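5/16/18

**Duda Pedals launches the Jiltatmont, a spring-flavoured reverb and tremolo in one small box**

I've been building pedals under the Duda name for a good while now, and I'm very pleased (and a bit nervous) to say the Jiltatmont is ready to order today!

It started with a combo amp from 1953 that came in for repair. The tremolo on it was lopsided and lovely – it leaned on the beat a little – and I spent far too many evenings trying to get that same wobble out of a pedal. The reverb came later, when a customer asked if I could put the two together and save some room on the board.

So you get 2 footswitches, one for each effect, and 4 knobs: speed, depth, decay and mix. There's a tiny switch on the side that swaps the order, so the tremolo can chop up the reverb or sit in front of it. I like it in front, but my bass-playing friends all disagree.

If you own our older Flukach tremolo, you'll know the speed knob got very twitchy near the top. Lots of you wrote in about that. The new one has a much gentler sweep, and the power socket has moved to the back edge, where it should have been in the first place.
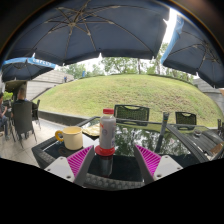
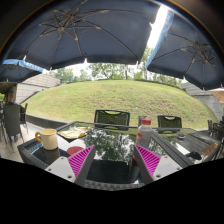

The first run is 500 pedals, all put together in our own workshop, with cases painted by Ardeleanu in either cream or dark green. Shops will get theirs in September, but you can order straight from us before then. It runs on a normal 9V supply – no battery, sorry, there just wasn't space once the second switch went in.

Sound clips are going up on our site this week, recorded clean and then with a bit of dirt. Reviewers who'd like to borrow one, please drop me a line through the contact page and tell me what amp you'll be using.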